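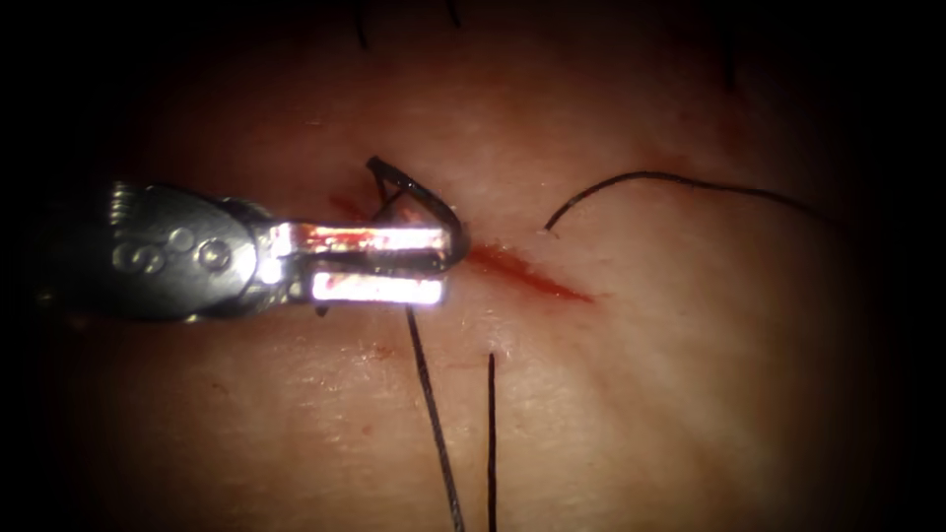 Step 4: Compare the needle drivers

Now the fun part! Run the same stitch with the Tuvik jaws, then the Dudus jaws, and keep the controller settings identical for both.

Clamp the curved needle at the jaw tips and bring it in beside the cut. Close slowly – I start at 60 on the grip slider and go up only if the needle rolls. Watch the arc above the upper jaw, where a small twist is easiest to spot.

Log every regrasp. Siu-fong Wu got through 57 passes per driver, and her notes made choosing so much easier!

Step 5: Swap the camera angle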